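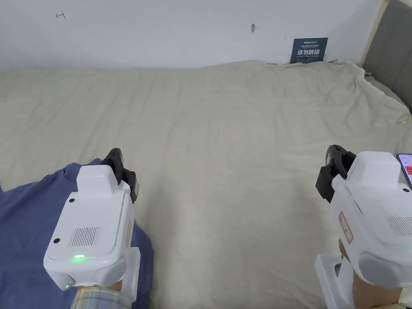

침대 위에서 옷을 개는 일과 침대 시트를 정리하는 일에 대한 조사

한국어 쓰기 과목 학기 과제 보고서
작성: Stela Vasiliu, Oana Coman
제출일: 2018년 11월 21일 수요일

1. 주제를 정한 이유

우리 두 사람은 Stindudora 기숙사의 같은 층에 삽니다. 방에는 침대, 책상, 옷장이 있고 큰 탁자는 없습니다. 그래서 건조대에서 옷을 가져오면 놓을 곳이 침대밖에 없습니다. 옷을 침대 위에 놓고 개면 시트가 밀리고 주름이 생깁니다. 옷을 다 개고 나서 시트를 다시 펴야 하니까 일이 두 번이 됩니다.

처음에 우리는 음식에 대한 조사를 하려고 했습니다. 그런데 10월에 선생님께서 생활 속에서 매일 하는 일을 하나 골라서 자세하게 관찰해 보라고 하셨습니다. 그날 저녁에 Oana가 침대에서 옷을 개다가 이것을 주제로 하자고 했습니다. 저는 처음에 너무 작은 주제라고 생각했습니다. 하지만 고향에서 어머니가 옷을 개는 방법과 Oana의 방법이 아주 달라서, 쓸 내용이 있을 것 같다고 생각이 바뀌었습니다.

질문은 다음과 같이 정했습니다.
첫째, 기숙사 학생들은 어디에서 옷을 개는가?
둘째, 침대 위에서 갤 때 시트의 상태가 작업에 영향을 주는가?
셋째, 옷을 먼저 개는 것이 좋은가, 시트를 먼저 펴는 것이 좋은가?

2. 조사 방법

조사는 설문과 실습으로 나누었습니다. 설문은 종이로 했습니다. 질문은 네 개만 넣었고 이름은 쓰지 않게 했습니다. 설문지를 1층 세탁실 문 옆에 두었고, 상자도 같이 두었습니다. 일주일 후에 상자를 열어 보니 답이 있는 종이는 62장이었습니다. 글씨를 읽기 어려운 것도 있었지만 첫 번째 질문은 모두 읽을 수 있었습니다.

실습은 손님방에서 했습니다. 손님방은 가족이 방문할 때 쓰는 방인데 침대가 우리 방보다 훨씬 넓습니다. 관리실에 신청서를 쓰고 주말 오후에 사용했습니다. 실습에 쓴 옷은 우리 두 사람의 옷과, 같은 층 친구들이 맡긴 옷입니다. 셔츠, 티셔츠, 바지, 수건이 있었습니다. 양말은 짝을 찾는 시간이 따로 필요해서 뺐습니다.

방법은 세 가지를 비교했습니다.

가 방법: 시트를 펴지 않고 바로 옷을 갭니다.
나 방법: 시트를 먼저 손으로 펴고 옷을 갭니다.
다 방법: 시트 위에 큰 수건을 깔고 그 위에서 옷을 갭니다.

한 방법에 같은 옷 42벌을 사용했습니다. 방법이 세 개이니까 모두 126번 개었습니다. 한 방법이 끝나면 옷을 모두 풀어서 바구니에 넣고 섞은 다음에 다시 시작했습니다. 시간은 휴대전화의 시계로 쟀고, 한 사람이 개는 동안 다른 사람이 공책에 적었습니다.

시트의 주름은 재는 방법이 어려웠습니다. 처음에는 주름의 길이를 자로 재려고 했지만 주름이 어디에서 끝나는지 두 사람의 의견이 달랐습니다. 그래서 세 단계로만 적었습니다. 1단계는 손바닥으로 한 번 쓸면 없어지는 주름이고, 2단계는 시트의 가장자리를 당겨야 없어지는 주름입니다. 3단계는 시트가 매트리스의 모서리에서 빠져서 다시 끼워야 하는 상태입니다.

3. 설문 결과

답을 한 사람 가운데 40명이 침대 위에서 옷을 갠다고 썼습니다. 우리가 예상한 것보다 적었습니다. 나머지 사람들은 책상, 무릎 위, 세탁실의 의자라고 썼고, 개지 않고 모두 옷걸이에 건다고 쓴 사람도 있었습니다. 바닥이라고 쓴 사람은 한 명이었는데, 이 사람은 바닥에 깨끗한 담요를 깐다고 설명도 써 주었습니다.

두 번째 질문은 “옷을 바로 개지 않으면 어디에 둡니까?”였습니다. 이 질문에 대한 답이 제일 재미있었습니다. 많은 사람이 침대의 발 쪽이나 구석에 옷을 쌓아 두고, 밤에 잘 때 의자로 옮기고, 아침에 다시 침대로 옮긴다고 썼습니다. 어떤 사람은 “같은 셔츠를 다섯 번 옮기고 그냥 입었다”라고 썼습니다.

세 번째 질문은 시트에 대한 것이었습니다. 매일 시트를 펴는 사람과 빨래하는 날에만 펴는 사람의 수가 비슷했습니다. 이 부분은 답을 안 쓴 사람도 많아서 숫자를 쓰지 않겠습니다.

마지막 질문은 자기만의 방법을 쓰는 칸이었습니다. Marinescu 씨의 방법을 따라 한다고 쓴 종이가 여러 장 있었습니다. Marinescu 씨는 우리 기숙사의 세탁실에서 일하시는 분입니다. 그래서 우리는 그분을 찾아가서 방법을 직접 배웠습니다. 그 내용은 5번에 썼습니다.

4. 실습 결과

4.1 가 방법

시트를 펴지 않으면 준비 시간이 없으니까 제일 빠를 것이라고 생각했습니다. 티셔츠와 수건은 정말 빨랐습니다. 그런데 셔츠에서 문제가 있었습니다. 셔츠는 앞면을 아래로 놓고 소매를 뒤로 접는데, 아래에 있는 시트의 주름이 옷감을 밀어서 단추가 있는 줄이 휘었습니다. 다 접고 뒤집어 보면 앞이 똑바르지 않았습니다. 저는 셔츠를 여러 번 다시 접었습니다.

시트도 더 나빠졌습니다. 옷을 당길 때마다 시트가 같이 움직였고, 우리가 서 있는 쪽으로 조금씩 내려왔습니다. 반대쪽 모서리에는 천이 뭉쳤습니다. 마지막에는 3단계가 되어서 시트를 다시 끼웠습니다.

4.2 나 방법

시트를 펴는 것은 두 사람이 하면 짧은 시간에 끝났습니다. 마주 보고 서서 동시에 당기면 가운데의 주름이 없어집니다. 혼자 하면 침대의 한쪽을 당긴 다음에 반대쪽으로 걸어가야 하는데, 가는 동안에는 괜찮지만 반대쪽을 당기면 처음 쪽에 다시 주름이 생겼습니다. 혼자 할 때는 모서리부터 대각선으로 당기는 것이 더 나았습니다.

옷을 개는 시간은 셔츠에서 많이 줄었습니다. 다시 접은 것은 Oana의 셔츠 한 벌뿐이었습니다. 시트는 끝났을 때 2단계였습니다.

4.3 다 방법

수건을 깔면 옷이 잘 미끄러지지 않습니다. 이것은 좋은 점이기도 하고 나쁜 점이기도 합니다. 셔츠의 소매를 접을 때는 몸판이 움직이지 않아서 편합니다. 그렇지만 바지처럼 긴 옷은 수건보다 길어서 다리 부분이 밖으로 나갔습니다. 그리고 어두운 색 옷에 수건의 털이 붙었습니다. Oana의 검은 티셔츠는 나중에 테이프로 털을 떼어야 했습니다.

시트의 상태는 이 방법이 제일 좋았습니다. 끝났을 때 손으로 한 번 쓸면 되는 1단계였습니다.

4.4 시간의 비교

시트를 정리하는 시간까지 모두 더하면 나 방법이 제일 짧았고, 다 방법이 그다음이었고, 가 방법이 제일 길었습니다. 나 방법과 다 방법의 차이는 크지 않았습니다. 우리가 뒤로 갈수록 손이 빨라진 것도 생각해야 합니다. 가 방법을 제일 먼저 했으니까 가 방법에 조금 불리한 조사였습니다. 다음에 다시 한다면 순서를 바꿔서 두 번 하겠습니다.

5. Marinescu 씨에게서 배운 방법

Marinescu 씨는 우리의 실습 이야기를 들으시고, 옷을 침대에 한꺼번에 쏟는 것이 문제라고 하셨습니다. 쏟으면 아래에 있는 옷이 눌려서 주름이 생기고, 옷을 찾을 때마다 더미 전체를 움직이게 됩니다. 그분의 순서는 이렇습니다.

먼저 바구니를 침대의 왼쪽에 둡니다. 왼손잡이는 반대로 합니다. 시트는 네 모서리를 확인하고 가운데에서 바깥으로 손바닥으로 쓸어 줍니다. 그다음에 바구니에서 옷을 하나 꺼내서 침대의 가까운 쪽에 넓게 펴 놓습니다. 이때 옷의 어깨를 양손으로 잡고 공중에서 한 번 가볍게 털어 줍니다. 갠 옷은 베개가 있던 자리에 종류별로 놓습니다. 베개는 의자에 둡니다.

셔츠는 단추를 전부 잠그지 않아도 됩니다. 맨 위의 단추, 가운데 단추, 맨 아래 단추만 잠그면 모양이 유지된다고 하셨습니다. 우리는 그때까지 모든 단추를 잠갔습니다. 수건은 짧은 쪽이 아니라 긴 쪽부터 반으로 접으라고 하셨는데, 이것은 우리 기숙사의 선반 폭에 맞추는 방법입니다. 다른 선반이라면 다르게 접어도 됩니다.

그리고 그분은 구겨진 셔츠를 먼저 개지 말고, 손으로 편 다음에 침대에 잠깐 그대로 두라고 하셨습니다. 그동안 다른 옷을 갭니다. 이 부분은 우리가 실습으로 확인하지 못했습니다. 손님방을 사용할 수 있는 시간이 끝났기 때문입니다.

6. 어려웠던 점

첫 번째로 단어가 어려웠습니다. 한국어에는 ‘접다’와 ‘개다’가 있고, 이불에는 ‘개다’를 쓰고 종이에는 ‘접다’를 씁니다. 옷은 보통 ‘개다’이지만 소매만 말할 때는 ‘접다’가 더 자연스럽다고 선생님께서 고쳐 주셨습니다. 우리 말에서는 한 단어로 말하기 때문에 이 보고서를 쓰면서 여러 번 사전을 보았습니다. ‘펴다’와 ‘깔다’도 처음에는 섞어서 썼습니다. 시트를 새로 놓는 것은 ‘깔다’이고, 주름을 없애는 것은 ‘펴다’입니다.

두 번째로 옷의 종류가 방법에 영향을 많이 주었습니다. 면 셔츠는 접은 선이 잘 남지만 얇은 합성 섬유 옷은 접어도 다시 풀어졌습니다. 우리는 옷감을 나누어서 기록하지 않았습니다. 이것은 우리의 실수입니다.

세 번째로 침대의 크기가 다릅니다. 손님방의 침대는 넓어서 펴 놓은 옷과 갠 옷을 같이 둘 수 있었습니다. 우리 방의 침대는 좁습니다. 조사 후에 제 방에서 나 방법을 다시 해 보았는데, 갠 옷을 둘 자리가 부족해서 책상의 책을 치워야 했습니다. 그래서 결과를 모든 방에 그대로 적용하기는 어렵습니다.

7. 결과의 정리와 제안

우리 조사에서는 시트를 먼저 펴고 옷을 개는 방법이 시간이 제일 짧았습니다. 셔츠가 많은 사람에게는 이 방법이 좋습니다. 수건과 티셔츠만 있는 사람은 시트를 펴지 않고 개어도 큰 차이가 없을 것 같습니다. 침대 정리를 싫어하는 사람은 밝은 색 옷일 때 수건을 깔고 개면 시트를 다시 정리하는 일이 적어집니다.

기숙사에는 한 가지를 제안하고 싶습니다. 세탁실 창문 아래에 벽에 붙이는 접이식 탁자를 하나 설치하면 좋겠습니다. 그 자리에 지금은 고장 난 다리미판이 있습니다. 이 제안은 관리실에 따로 편지로 냈고 아직 답을 기다리고 있습니다.

8. 역할

설문지 만들기와 정리: Oana Coman
시간 기록: 두 사람
Marinescu 씨 면담: 두 사람
보고서 쓰기: 1번부터 4번까지와 6번은 Stela Vasiliu, 나머지는 Oana Coman이 먼저 쓰고 함께 고쳤습니다.

옷을 빌려준 3층 친구들에게 감사합니다. 회색 수건 한 장의 주인을 아직 찾고 있으니까 수건이 없어진 사람은 Oana에게 연락해 주시기 바랍니다.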